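Groltis Fan Club – Questions We Get a Lot

Hello and welcome! Consuelo Flores and I answer the club mail between us, and the same handful of questions keeps coming back, so we've put the answers on one page. Last updated 5/4/18.
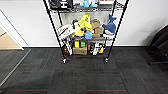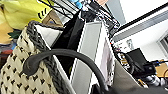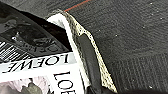
Toys on the wire shelves, a woven bag, and a couple of magazines.

Is Gus Greenberg back in the band?
For the December shows, yes, and we couldn't be happier! Beyond that we only know what he told the crowd at the Prusico, where he said he'd "see how the knees hold up."

Who is playing drums now?
Yuto Okabe, who also played on the last 7 tracks the band recorded.

How do I join, and what does it cost?
Membership is $15 a year. Write to us with your name and mailing address and we'll send the form – please print clearly, my eyes aren't what they were.

Do members get tickets early?
You do. The Prusico holds 2,752 people and we're given 90 seats per night, first come, first served, two to a member.

Will the Hosteck live album ever come out on vinyl?
We ask every year (Fuad Lencho at the label is very patient with us). So far it's CD only.

Can I send something for the band to sign?
Yes, with return postage, but allow a good long while when they're on tour.

– Lemlem Seyoum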